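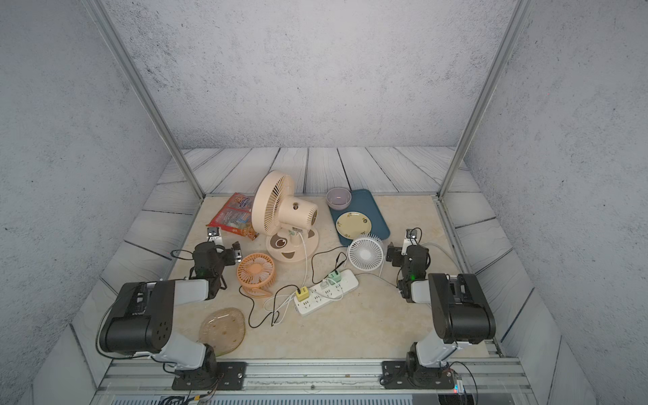 Cream desk fan with the face on its base, with the small orange fan and a small white fan on the marble-patterned tabletop.

Clollard Small Fans

README and data card
Version 2, 9 January 2024
Maintained by Emiko Hirano and Roald Solberg

What this is

Clollard Small Fans is a table of small household fans of the kind people keep on a desk, a shelf or a bedside table. It covers 37 fans and holds 2,097 readings of air speed and noise, along with notes on size, weight, power supply, grille and how hard each one is to clean. Everything is in CSV. There are no scripts to run and nothing to install.

Most fan data we could find was for ceiling fans or large floor fans. Small fans get a wattage on the box and not much more. We wanted to be able to look up how loud a fan is from the next pillow, and whether it can sit on a cluttered table without falling over when somebody pulls the cord.

What counts as a small fan

A fan is in the set if it stands on its own on a table and can be lifted with one hand. Both plug-in and rechargeable fans are included. Clip-on fans are included only if they also have a flat foot. Bladeless tower fans, neck fans and fans built into lamps are left out. Fans with novelty bodies or decorated bases are in, and they are measured like the rest.

Files

fans.csv: one row per fan
readings.csv: one row per reading, joined to fans.csv on fan_id
cleaning.csv: one row per cleaning, 509 rows
notes.txt: remarks that didn't fit a column, listed by fan_id
changes.txt: what was altered between versions

Fields in fans.csv

fan_id: two letters and a number. The letters are the initials of the place the fan came from and carry no other meaning.
body_color: the main color of the housing in plain words (cream, orange, white). One color per fan. If the base and the head differ, the head wins and the base goes in notes.txt.
grille: slatted, wire, mesh or other.
tilt: fixed, tilts up and down, or tilts and turns.
base_shape: round, square, clip or other.
decoration: yes or no. Yes means a face, a pattern or a molded figure. A brand mark alone is a no.
power: cord, USB, battery or mixed.
weight_g: weight in grams with the cord or cable attached.
height_mm: measured with the head facing straight ahead.
speeds: number of speed settings. Fans with a continuous dial are entered as 0.
grille_off: whether the front grille comes off by hand, with a screwdriver, or not at all.

Fields in readings.csv

fan_id: as above.
setting: the speed, counted up from the lowest.
distance_cm: 50, 100 or 200, from the front of the grille.
air_ms: air speed in meters per second, averaged over one minute.
noise_db: A-weighted, same position as the air reading.
reader: initials of the person who took it.
flag: blank, or one of the codes below.

Flags

D: door open or drafty room
H: hum from something else nearby, mostly the refrigerator in the Codthorpe kitchen
T: the fan crept across the surface while running
B: battery under half when the reading began

Readings with flag H have a usable air speed but the noise figure should be dropped. We left them in because some of the quieter fans have few readings at the long distance otherwise.

How the readings were taken

The fan goes on a flat, hard surface with the cord running off to one side or toward the front so it can't press against the foot. Anything that blocks the intake at the back is moved. Tilt the head level, even if the owner normally keeps it pointing up. Let it run for two minutes, then take air speed first and noise second. Go from the lowest setting to the highest and don't go back down.

Most readings came from two places, the Codthorpe house and the upstairs room on Akdale Road. Masanobu Takagi took nearly all of the Akdale readings and Hefin Lougher most of the Codthorpe ones. The two noise meters were checked side by side in September and read within one decibel of each other.

Cleaning records

Shota Hoshino started cleaning.csv as a separate project under the name Sasaki, and the old column names still show it (sk_date, sk_minutes, sk_tool). Each row gives the fan, the minutes spent, the main tool and whether the grille was removed. Tools are brush, damp cloth, canned air, sink or other. "Sink" means the grille was washed off the fan. No motor housing went anywhere near water.

Cleaning times depend a lot on who is doing the work. Use them to compare fans cleaned by the same person. Slatted grilles that don't come off take the longest, and cotton swabs are entered as "other" for those.

Known problems

Height is missing for a few rechargeable fans that were returned to their owners before we had settled on how to measure it.

The decoration field was added late. For older rows it was filled in from memory by Emiko and Roald, who disagreed twice. Both cases are in notes.txt.

Air speed on the lowest setting is close to the bottom of what our meter can read at 200 cm. Treat anything under 0.3 as "some air, not much."

Color words are loose. Cream, beige and off-white were merged into cream in this version. If you used version 1 and had filters on body_color, check them.

We did not record fan age, so the table can't say anything about wear. A rattling fan may be a bad design or just an old one.

What it's good for

Comparing small fans for a bedroom or a desk. Classroom work with spreadsheets, as the files are small and the units are simple. Picking a fan that can be taken apart for washing.

It isn't a safety test. We didn't check plugs, batteries, finger gaps in the grille or heat at the motor, and a fan being listed says nothing about any of those. It also isn't a price guide, and there are no prices in it.

Adding a fan

Send a row for fans.csv and at least one reading per speed setting at 100 cm. Say what meter you used. Phone apps are fine for a first look at noise but we don't put those readings in the table. If your fan tips over easily, write that in the remarks with what it was standing on.

Corrections are welcome too, especially to grille_off. People keep finding a hidden tab on fans we had marked "not at all."

License

Free to use and change with credit to Clollard Small Fans. Please give the version number.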